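Keeping It Going 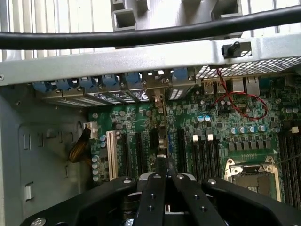
Just buy a new one, life is short, went the first comment under my post about the vacuum cleaner, and I've been arguing with it in my head ever since. In the shower, mostly. I won every time, of course, but I did have to work at it.

So, the vacuum. It's a Pematine upright, it's 20 years old, and it sounds like a goose being chased up a staircase. The belt goes every winter. I know how to change it now with one knee on the hose and a butter knife, and when it starts up again I feel like I've landed a plane! I don't get that feeling from opening a box. Opening a box is nice for an afternoon, and then there's the box to deal with, and the foam stuff, and the app they want me to download so I can vacuum.

I didn't grow up handy, by the way. We were a family that put things in the garage to "look at later" and then moved house. My first repair was a kitchen chair with a wobbly leg, back when I had the little apartment in Cedorley over the laundromat, and I used so much glue that the chair stuck to the linoleum. (I lost part of the deposit over that. The chair is still fine.) After that came the lamp, then a zipper, then a toaster I should have left well alone, and by then I had a drawer of tiny screws and opinions about pliers.

Most of it isn't hard. It's just fiddly and slow, and you have to be willing to look a bit silly at the counter at Caruso Hardware, holding up a bent piece of metal and asking if they have one of these, only straight. They usually do. It's usually in a bin at the back, under the birdseed, and the price sticker is from another age.

Computers used to be my big exception. I'd fix a rake or a raincoat, but anything with a motherboard was magic and I wasn't going near it. I'm less scared of them these days. Old desktops come apart with latches and clips, and someone clearly sat down once and thought about the person who'd have to get in there. I wish the people who made my blender had thought about me for even a minute.

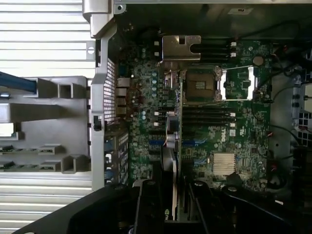

But what about your time, doesn't that count for anything? I get asked this one a lot, usually by email and usually in a kind way, and it's a fair thing to ask. It does count. Last month I spent two whole evenings on my Kimimberg raincoat, trying to get the pocket lining back in the right way around, and at the end of the second evening I had a coat with a pocket on the outside. I would have paid good money to have those evenings back. I watched nothing, I read nothing, and dinner was crackers.

Then again, I know what I do with a free evening, and it isn't learning Italian. I scroll around looking at other people's kitchens until my arm goes numb.

The money side is patchier than people like me tend to admit. The chair saved me some 80 dollars, if you don't count the deposit. The toaster cost me 20 in parts and then I bought a new toaster anyway, so that's a loss, plus a scorch mark on the counter that I keep the bread box over. If you want to do this to get rich, I'd go back to the coupons.

And I do have limits! I don't touch the water heater. I don't touch the car past the wipers and the bulbs, and I gave up on umbrellas entirely after the one that opened in my face. Shoes go to the shoe place by the bus station, where they sigh at my heels and then do a lovely job.

Next up is the kitchen drawer that only opens if you lift it and swear. I've had the runners on the windowsill since January, still in the bag, and I've promised myself Saturday. If it goes well I'll put the steps up here. If it goes badly I'm going to need some ideas for where else to keep forks.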